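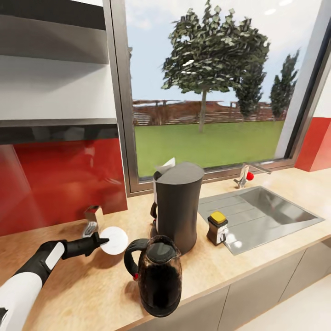 Wednesday, July 8, 2020

Second go at the teething rings with the new Skanel silicone. Poured 45 of them before lunch and only 2 had bubbles, so I'm pretty pleased! Hendrik Van Rooij thinks the Urkik mould wants more venting round the handle — he may be right, the seam there still feels rough on the gums side. 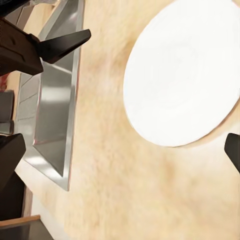
White plate, speckled worktop.

Pull test next: 1000 tugs each on the Brundik rig, then the bite test. Must ring Gauthier about the yellow pigment, batch 1357 came out far too orange for a duck.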